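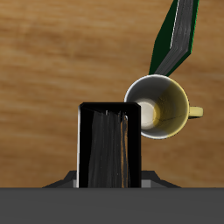
Work and Technology, second year
Handout 7: Automation in the records office
Room 402

Print this page | E-mail this page

Read this before the seminar. Bring the task sheet from last time as well, we will need both.

1. The case

Fornari is a property management firm with an office in Tunis. Its records section holds over 3,000 binders and employs 14 people. Until recently all of them did some of everything: taking in returned binders, clearing the shared desks, checking the contents, putting things back where they belonged and answering requests from the rest of the building.

In February the firm started a project called Nilel. The aim was to hand the clearing and putting back to robot arms at the shared desks and leave the checking and the requests to staff. The planning was done largely in simulation, with a desk, an organiser, binders and a mug modelled on the computer, before any furniture was moved in the office.

We are using the case because the task is small. Large factories get most of the attention in the textbooks, but much of the change people meet at work looks more like this one.

2. What the job consists of

Ask someone in records what they do and you will hear "filing". Written out, clearing one desk includes:

- deciding which items belong in the organiser and which do not
- picking up a binder that may be flat, leaning or under another one
- turning it upright
- choosing a compartment that it fits
- letting go without knocking over what is beside it
- noticing that a binder is damaged, or that it should never have left the shelf

The first five can be described to a machine, with effort. The last one is where the disagreements began. The staff had never listed it as a task. It was something they did while their hands were busy with the rest.

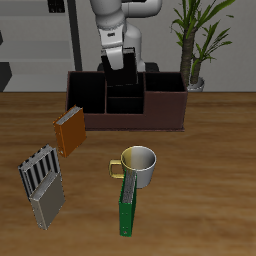

Fig. 2. Simulated desk: gripper holding a black binder, its lower half in the organiser's central compartment.

3. What changed for the staff

Dorottya Magyar has worked in the section for seven years. Her account is in the reader and should be read in full. The main points:

She handles fewer binders and spends more of the day at a screen. Her shoulder is better. She knows less about what is in circulation than she used to, as she no longer sees each binder pass. When an arm stops, she is the one called, and those calls come in the middle of other work.

Gergely Szűcs was moved from the desks to setting up tasks for the arms. He describes it as a better job and says the training was too short. His pay grade did not change for the first part of the project, and this was raised with the firm.

Anikó Orbán manages the section. No one was dismissed. Two people who left were not replaced, and the work they did was shared out. Students tend to pass over this paragraph. Please don't. A workforce can shrink without any redundancies, and the people who remain feel it.

4. Terms

Task: one piece of work with a result you can check.
Job: the bundle of tasks one person is paid to do.
Residual work: what is left to people after the machine has taken its part. Often the awkward items.
Exception: a situation the machine has not been set up to deal with and passes to a person.
Deskilling: loss of skill through lack of use. Can happen alongside a pay rise.

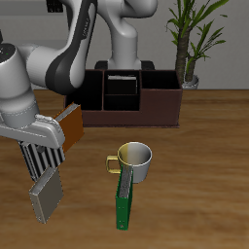
Kiprono Kashindye
Module tutor, Work and Technology

5. Mugs and other things that are not binders

Shared desks have cups on them. A person clearing a desk moves a mug aside without thinking about it, or drinks what is in it. In planning the work, somebody has to decide whether the mug is part of the task, and what should happen when a binder is leaning on it.

At Fornari the first answer was a rule for the staff: no cups on the shared desks. It was unpopular and was dropped. Under the present rule, staff clear cups away before the arms start. Note which side did the adapting in each version. Hubert Pawłowska's chapter calls this "preparing the ground" and argues that it should be counted as labour and paid as such. The Kaushik reading takes the opposite view.

6. For the seminar

Choose a job you have done yourself, paid or unpaid. Write down its tasks as in section 2, one side of paper at most. Mark the ones you would gladly give up. Then mark any that taught you something you needed for the others. Be ready to talk through your list in a small group.

Reading: Magyar interview (reader), Pawłowska ch. 3, Kaushik pp. 20 to 31.

Last updated 21/03/2024

Shares: 14 | Comments: 0

Contact the department | Copyright and terms of use | Back to top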